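Filed under: Threads / Home & Kitchen

ok so I finally quit buying lunch at work. Month one is done and I have thoughts (a thread, sorry in advance)

Started in May with 40 bucks a week for groceries. Went over the first 2 weeks, mostly cheese. I regret none of it!

The Feltberg market marks down bread after 6 pm and I had no idea, I've lived 10 minutes away for years. Now I grab a couple loaves, slice them and freeze them.
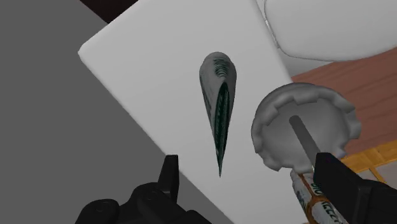

Soup is the other big one. I make a huge pot of lentil and eat it until I can't look at it anymore, then switch to chili. Marty (the cat) begs for both and gets neither.

Things I gave up on: overnight oats, those tiny salad jars, anything that needs the office microwave at noon. That line is brutal.

Next up is breakfast. If you have an egg thing that reheats well, please send it my way

Recent threads
Catska trail snacks, ranked
My Skatance bus pass rant
Thrifted pans worth the money

Back to top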